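Spending the second half of the arm budget

The arm itself was the easy part of the money. We signed for it last year, it arrived in one crate, and it has been bolted down ever since. What I have been trying to plan since then is everything that hangs off it: fingers, cables, lighting, spares, and the plain household objects we ask it to pick up. I am writing the numbers down because I looked for a post like this when I started and found only brochures.

Figures are in pounds, before tax, as of March 2019. We are a small workshop in Probert with one bench cell and no purchasing department. Holger Dalen does the wiring and I do the spreadsheet.

Gripper fingers

The stock fingers that came with our gripper are fine for boxes and poor for anything with a curved top. Two quotes came back for replacements. Brultex wanted 913 for a machined pair with the mounting plate included. Cimonow wanted 456 for a pair without the plate, and their drawing had the hole spacing wrong on the first issue. They corrected it within the day, to be fair to them.

On paper that makes Cimonow half the price. Once you add a plate, the fixings and an afternoon of Holger's time to check the alignment, the gap closes a good deal. It does not close completely. I have put Cimonow in the plan, with the plate made in-house, and moved the difference to spares. If you have no means of making a plate, I would pay for the Brultex set and get on with the week.

One point on fingertip shape. Narrow tips get into a container more easily and hold a smooth object less well. Wide tips do the opposite. I spent too long looking for a pair that did both, and the budget would have been better served by accepting two sets and a quick-change fitting from the beginning. The fitting is now a line of its own.

Test objects and containers

I had no line at all for these in the first draft, on the grounds that they cost almost nothing each. They do cost almost nothing each. They also wear, go missing, get replaced by something slightly different, and then last month's results cannot be compared with this month's. The line now stands at 60 per quarter, and anything we use in a test is bought in duplicate with the spare kept in a marked box. 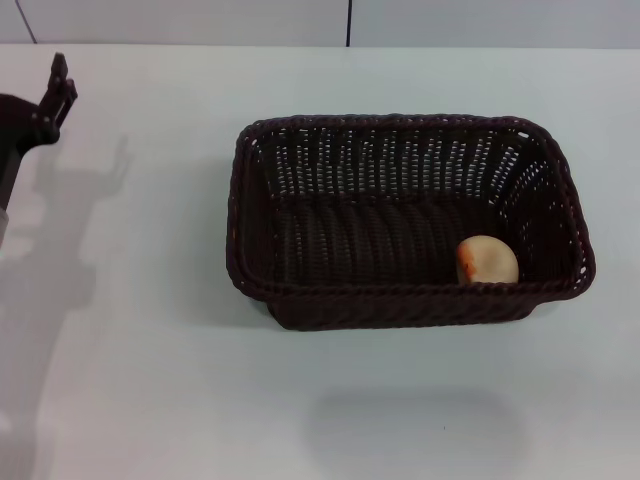 Containers deserve more thought than the things inside them. A tall side means the wrist has to come down at a steeper angle, and an object resting against the wall leaves room for a finger on one side only. A rolled rim takes away a little more clearance. If you size a gripper from the diameter of the object alone you will get the wrong answer, and I did. The useful measurement is the object plus both fingers plus the gap to the nearest wall, taken at the depth where the fingers close.

Woven sides also give the depth camera more trouble than solid ones, in my experience. Before you spend on a better sensor, try the same task in a plain solid tub. If the trouble goes away, you have learned something for the price of a tub.

Table and lighting

We use a white top. It is cheap, it wipes down, and most objects stand out well against it. The drawback is that the arm's shadow shows on it clearly, and so does every speck. I had a quote from Leltia for a pair of diffuse panels with a dimmer, and I have put that off until April. Soft shadows are tolerable. Hard ones were the real problem, and a sheet of diffusing film over the existing lamps dealt with most of that.

Pale objects are the case where I may have to change my mind. A cream-coloured item on a white top is a poor target, and a dark container hides the fault by giving you contrast that you will not have elsewhere. Plan to test both ways before deciding that you do not need the lights.

Spares and cables

Joon-young Seol, who ran a cell much like ours before moving into software, looked over my draft and crossed out a single spare cable. He wrote 5 next to it. I thought this was excessive and have since ordered five. Cables that flex with the wrist are consumables and should be priced as such. The same goes for finger pads, which I had filed under hardware.

What is still open

The service contract. The supplier offers a yearly visit, and I cannot yet tell whether we would use it. The terms cover the arm and the controller but not the gripper, which in our case is where the faults are. I have left the cell in the spreadsheet blank and coloured it yellow – Holger has asked me to stop colouring cells yellow.

Also open is the quick-change fitting, where I have one price and want two. If anyone has fitted one to a small arm and measured how much reach it cost them, I would like to see the figures before I place the order.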